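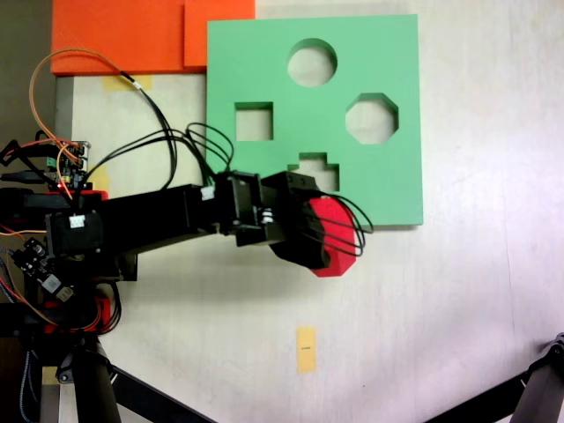
Clurdale Shape Sorter Patterns

Printable patterns and cutting notes for a chunky foam shape sorter, the kind where a block goes through a hole of the same shape and you get a little burst of satisfaction every time. The green board in the photo is cut from the Clurdale pattern, with its circle, square, octagon and stepped cross, and the red block is the octagon. I love this toy. It's quiet, it's light, it floats in the bath, and you can make a whole one at the kitchen table in an evening if somebody else does the dishes.

Version 2
Released 2020-09-26
Maintained by Itzel Zavala

What's in the folder

boards/ has the board patterns, one page each, as PDF and SVG.
blocks/ has the block outlines, sorted by shape.
fit/ has the fit strips (please print one of these first, see below).
colors.csv lists which colors I've used for which part.
shapes.csv is the table of all the shapes with their sizes.
CHANGES.txt is what it sounds like.

There are three boards so far. Clurdale is the everyday one and the one I'd start with. Mulport swaps the octagon for a hexagon and the stepped cross for a plain plus sign, so it goes faster with a knife. Haugland is the hard one, all long thin shapes, and I'm still tinkering with it. The shapes from all three are in shapes.csv together, 99 rows in this version, and that includes the mirrored and turned copies.

Sizes

All measurements are in millimeters. The Clurdale board is drawn at 180 on a side. If you print at "fit to page" it will shrink and then nothing lines up with anybody else's blocks, so choose "actual size" in the print window. Each page has a ruler line in the corner that you can check with a real ruler.

My foam comes in squares of 200 on a side, which leaves a nice thin border to trim away and still gives you crisp corners all the way around. Bigger sheets are fine too. Smaller ones, use the Mulport board, which has a cut-down version in the same folder.

Columns in shapes.csv

shape: the plain name, such as circle, square, octagon, stepped_cross
board: clurdale, mulport or haugland
part: hole or block
width: the widest measurement, side to side
height: top to bottom
turned: degrees from the way it's drawn on the board
note: anything odd

Empty cells in the note column mean there was nothing odd. Empty cells anywhere else are my mistake, and I'd like to hear about them.

About the octagon

The octagon is my favorite! It looks so close to a circle from across the table, and then you pick up the block and feel all those flat sides. It is also the piece that shows up a sloppy cut faster than any other. If one side comes out a hair too long, the block will go in one way around and stick every other way, which is maddening for a small person and a very good puzzle for a big one.

Cut the octagon as a square first, then take the corners off one at a time, opposite corners in pairs. Don't try to go around in one pass. Turn the foam and keep your hand where it is.

About the stepped cross

It's the shape people ask about most. It has shoulders where a plus sign would have plain arms, so there are a lot of inside corners, and every one of them wants to tear. A fresh blade helps more than anything else I can suggest. Start each cut in the corner and pull away from it. I used to cut toward the corners and ended up with small nicks in every board I made in September.

The scraps from the inside corners are great for gluing onto the back of a wobbly block as a finger pull.

Colors

You can use any colors you like, and you should! A few things I've learned from making a pile of these:

Blocks that contrast with the board are easier to find on the floor. Red against light green is hard to beat.
Orange is cheerful and looks good next to almost everything, so I keep orange foam around for extra blocks.
One color per shape makes the game easier. All blocks in one color makes it harder, and some kids want it harder.
A pale table under the board makes the holes easy to see. On a dark tablecloth a dark board turns into a blob.

colors.csv has the shade names from the foam shop, Bekar, exactly as they're written on the labels. Their names change now and then, so go by eye.

Fit

Print a strip from fit/ before you cut a whole board. It has one small circle and one small square, each with three block sizes beside it: snug, easy and loose. Cut them from the same foam you plan to use, try them, and write down which one felt right. Foams vary a lot in how much they squash, and I can't guess yours from here — I wish I could.

Snug is nice for older kids, who enjoy the push. Easy is what I use myself. Loose is for the very youngest, and for anyone whose hands get tired.

Known problems

The Haugland crescent has a tip so thin that it bends over. I'm redrawing it.
The SVG of the Mulport board opens at the wrong scale in one of the drawing programs I tried. The PDF is fine.
Two rows in shapes.csv are both called long_bar. They really are different lengths, so check the width column before you cut.

Please keep in mind

Foam blocks can be bitten through. Cut the pieces chunky, keep an eye on children who still put everything in their mouths, and throw away any block with a chunk missing.

Using and sharing

Make as many as you want, give them away, take them to your library or your classroom, change the shapes, add new ones. If you pass the patterns along, leave this file in the folder and put your own name next to whatever you changed. I'd rather you didn't sell the pattern pages themselves. Selling a finished sorter at a school fair is completely fine with me.

Sending in a shape

New shapes are so welcome! Send the outline as an SVG with both the hole and the block in it, plus a row for shapes.csv. Cut it in real foam at least once before you send it, and tell me where it gave you trouble. Stars are covered, we have plenty of stars. I would dearly like a good mitten.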